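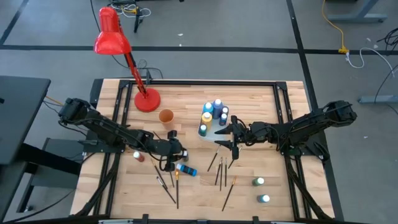

Home Products Tickets Community Contact My account

Ticket 1876
Product: Cleltetti wrist band with Wragg diary app
Subject: Night hot flashes are missing from the report for the clinic
Opened: 02/02/2025
Status: Closed, fix confirmed by customer
Written by: Gramasura support desk

First message from the customer

I wear the Cleltetti band every night for my hot flashes and night sweats. In the morning I look in Wragg and I see the events, last night there were four of them. But when I make the PDF report for my appointment at the Virkham clinic, the table shows zero events for many nights. The daytime ones are all there. My doctor wants to compare the nights before and after the change of my dose, so the report is no use to me like this. I already tried to make it again three times, and I restarted the phone.

First reply from support

Thank you for writing, and for telling us what you already tried. I asked the customer for the following information:

- the phone model and the version of Wragg
- the start and end date chosen for the report
- if the "Sleep" switch in the band settings is on
- if she adds events by hand also, or only the band does it

I also asked her not to delete the app for the moment. The diary is kept on the phone until the backup is finished, and I could not see from our side if her backup was complete.

Answer from the customer

Wragg is the newest version, I checked it in the store. Report from the first day I had the band until yesterday. Sleep is on. I do both, because sometimes I wake up very wet and the band did not record anything, then I press the button on the screen. I also write if it was strong or weak and if I had to change my clothes.

Check 1: Is the data in the diary?

Yes. The customer opened three nights that were zero in the report and sent me what she saw in the list. Every one had events in it, from the band and by hand. So the band is measuring and the app is receiving. The fault must be between the diary and the PDF.

Check 2: Backup

I asked her to connect the phone to Wi-Fi, plug it in and leave Wragg open on the backup page. It took a long time (she wrote that she went to have dinner) but it arrived at the end. After this I could compare the number of entries on our side with the number on her phone, and they were the same. Only after this step did I feel safe to change something.

Check 3: Short report

I asked for a report of the last 7 nights only. All nights were filled correctly. Then a report for the last month -- also correct. With the full period the nights disappear again. The customer noticed herself that the missing nights are always the older ones, and I thank her for it, because I was looking in the wrong direction until then. I was thinking about the Sleep switch.

Check 4: Size of the diary

Her diary has a lot more than 700 entries, because she writes the strength, the clothes and also her mood and her headaches. I made a test diary on my own phone and added entries until the report went wrong. Up to 700 entries it was good. After that the report still has a row for each night, but the older night events are not counted and the cell shows 0. No warning is given. I think this is the worst part, because a zero looks like a good night.

I sent the test diary to the development team.

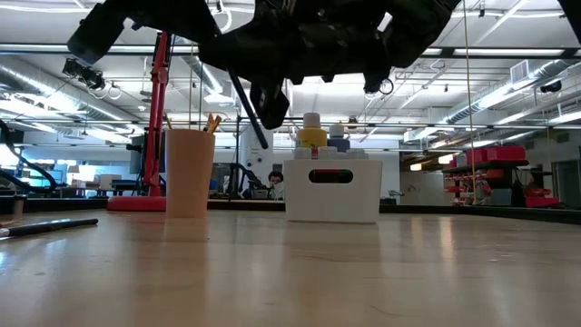
Wooden table with the white bin, black gripper over it.

Workaround given to the customer

Her appointment was close, so I wrote this to her:

1. Open Wragg and go to Reports.
2. Choose a period of one month, not longer.
3. Under "Include", leave only Hot flashes and Night sweats. Take away Mood and Headache.
4. Save the PDF.
5. Do the same for each month before.
6. Compare one older night in each PDF with the diary list.

She did this for all the months and wrote back that the numbers are now the same as in the diary. For the clinic I advised her to bring the separate PDFs and to throw away the first long one, so the two do not get mixed.

Question from the customer about the numbers

On two nights the band shows more events than I remember. Does it mean that my dose is not working? Should I take more?

My answer: Please do not change the dose because of the band. Cleltetti records changes at the skin, and a warm room or a heavy blanket can also give an event. We at the support desk cannot say what the numbers mean for your treatment. Please show both nights to your doctor at Virkham. If you remember something about these nights, you can write it in the note field and it will be printed in the report.

Answer from development

They confirmed the fault. The report reads the diary in parts, and it stopped after the first part for events marked as night. Day events use another way and were not touched, this explains why they were always complete. A corrected version of Wragg was put in the store and the customer could install it inside 24 hours.

After the update

I asked the customer to make the full report again, with Mood and Headache included. Result:

- all older nights filled
- strength and clothes notes printed
- file opens normally on the phone and on her computer

One small thing is still open. In the full report the page with the monthly chart comes before the table, and she would prefer it after. I made a separate request for it, it is not a fault.

Last message from the customer

Now it is good. I printed it on paper, my doctor likes paper. Please put a message in the app for other women who made a long report before, maybe they do not look in the diary and they believe the zeros.

Note for colleagues

If someone writes about empty nights, please ask first for the period of the report and the number of entries (Settings, Storage, last line). Ask about the version too. Do not suggest a new installation before the backup is checked -- one customer in an older ticket lost around two weeks of diary this way. PDFs that were saved before the update do not correct themselves, they must be made again. The request for a message in the app was passed on in February and I will add the answer to this ticket when I have it.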